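Visit Report: Open Day at the Rirnovbridge Meridian Room

July 27, 2018

The Ellwood observatory building at Rirnovbridge opens its upper floor twice a year, once in March and once in summer. I went to the summer opening to examine the meridian line and the painted zodiac ceiling above it, and in particular to check how the sign boundaries on the floor relate to the star figures overhead. Published accounts of the room treat the two as a single scheme. After a day with both, I do not think they are.

Access and layout

Entry is through the ground floor of the adjoining house, where the ticket desk and the kitchen are, and then up a stone stair to the meridian room. The room runs close to north and south. The aperture is set high in the south wall, and the line is a brass strip let into the floor, with a marble slab at each sign boundary. The visit is in 2 parts: a talk in the lower hall, then free access upstairs until the room closes. Groups are limited to 16 people, and a second group is not admitted until the first has come down.

The talk covered the building's history competently. It was weaker on the calendar. The speaker gave the date of the equinox under the old calendar without saying which century was meant, and the drift of the Julian calendar makes that a necessary detail.

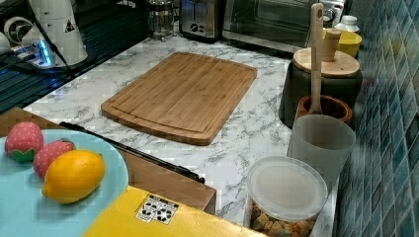
The meridian line

A noon line of this type works by projecting a small image of the sun onto the floor at local apparent noon. At the summer solstice the sun is at its highest and the image falls nearest the wall below the aperture. At the winter solstice it falls at the far end. Equal steps of solar longitude do not give equal spacing along the floor, for two reasons: declination changes slowly near the solstices, and the distance along the floor depends on the tangent of the zenith distance. The slabs at Rirnovbridge follow this correctly. The Cancer slab is close to the wall, the Capricorn slab is at the opposite end, and the widest intervals are on the winter side of the equinox.

Each intermediate slab carries a pair of signs, as it must, because the sun passes the same declination twice a year. Gemini and Leo share a slab, as do Taurus and Virgo, and so on down the line. The order is purely tropical. Nothing on the floor refers to a fixed star.

I was upstairs for the noon transit. The sky was clear enough for a usable image, a slightly elongated disk with a soft edge. It crossed the strip a short distance beyond the Leo slab on the side away from the wall, consistent with a solar longitude a few degrees past the start of Leo. The attendant asked visitors to step back a few minutes before the crossing, and most did.

The ceiling

The ceiling is a different piece of work. It carries 451 gilded stars, according to the printed guide, and the twelve zodiac figures are drawn around them in the usual manner. The guide dates the star positions to a catalog reduced to the year 1344. I could not verify that on site, but the placement of Spica relative to the painted equinox point is plausible for the period. The star sits a little over a dozen degrees on the Virgo side of the point, where the precession rate would put it.

The consequence is that the painted figures and the tropical signs do not line up. The vernal point on the ceiling lies among the stars of Pisces, well short of the Ram's horns. On the floor below, the same point is marked with the sign of Aries and nothing else. Whoever laid out the ceiling understood the difference and drew it. Whoever wrote the current guide did not, and describes the floor signs as "named for the figures above them."
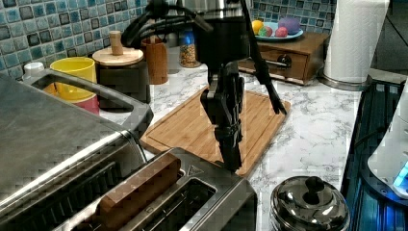 There is a second difficulty with that sentence. The figures overhead have very unequal widths – Virgo is long, Cancer is short – and the floor divisions represent equal arcs of thirty degrees. The two systems share names and an order. They do not share boundaries, and a reader who takes the guide literally will look for a correspondence that the builders never attempted.

Displays and printed material

The lower hall has three cases. The first holds a brass quadrant on loan from the Jorkach collection, with a clean scale and a replaced plumb line. The second has a set of almanac pages opened at the solar tables. The third is given over to Sosteck, the firm that cleaned the ceiling, and includes test panels showing the gilding before and after treatment. The labels in the first two cases are accurate. The almanac label would benefit from stating the meridian for which the tables were computed.

The guide is sold at the desk. Its floor plan is good and to scale. The ceiling diagram is printed as seen from below, but the compass letters belong to a plan seen from above, so east and west are exchanged. Anyone using it upstairs should correct the letters first.

Practical notes

Arrive well before noon if the transit is the purpose of the visit. Clock time of the crossing is not posted and has to be worked out from the longitude, the equation of time, and daylight saving. Small binoculars help with the ceiling, especially at the north end, where the light is poor. Tripods are not permitted on the brass. I have written to the desk about the compass letters and the Aries sentence, and will add any reply to this page.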